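4. Working beside the Rergate sorting cell

This section is for operators who worked before at the hand sorting bench. Please read it complete before your first shift with the cell. The mechanical installation is explained in section 3.

4.1 What is different for you

At the hand bench, one person picked small metal parts into the bin for the whole shift. With the Rergate the arms do the picking, and the operator prepares the table, checks the bin and decides about doubtful parts. You will sit less and walk more. In Dernitz the operators asked for a short training again after the first weeks, and we recommend to plan this also at your site.

The operator remains responsible for the quality of the batch. The cell does not sign the batch card.

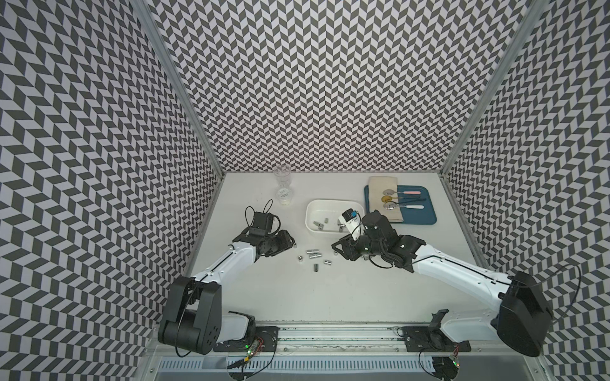

Each operator may look after one cell only until the shift leader has signed the training sheet. After this, two cells are allowed, if they stand side by side.

4.2 Preparing a batch

1. Press HOLD on the panel and wait until both arms are still.

2. Place the white bin toward the back of the table, in the center. Do not push it against the wall.

3. Put the metal parts on the table in front of the bin. The parts may lie in any direction. Do not make a heap.

4. Enter the batch number and the speed. For the first 8 batches keep the speed at 80 percent or lower.

Note: The panel accepts batches up to 900 parts. Bigger batches must be divided before you start.

5. Step back from the table and press RUN.

CAUTION: Never reach between the grippers while the cell is running, also not to take away one single part. Press HOLD first.

6. Stay near the cell during the first minutes of the batch. Small parts on the table can be close to each other, and a gripper may need a second try.
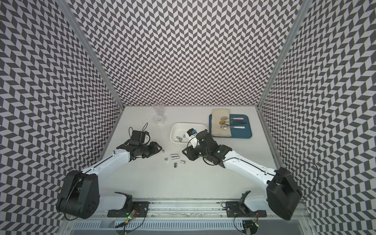 7. If the same part is missed 3 times, press HOLD, move the part by hand to a free place and press RUN again.

8. At the end of the batch, check the bin by eye and sign the batch card.

4.3 Questions and suggestions

Write every stop in the shift book, also the short ones. Training questions go to Slavica Obradović at Koterden.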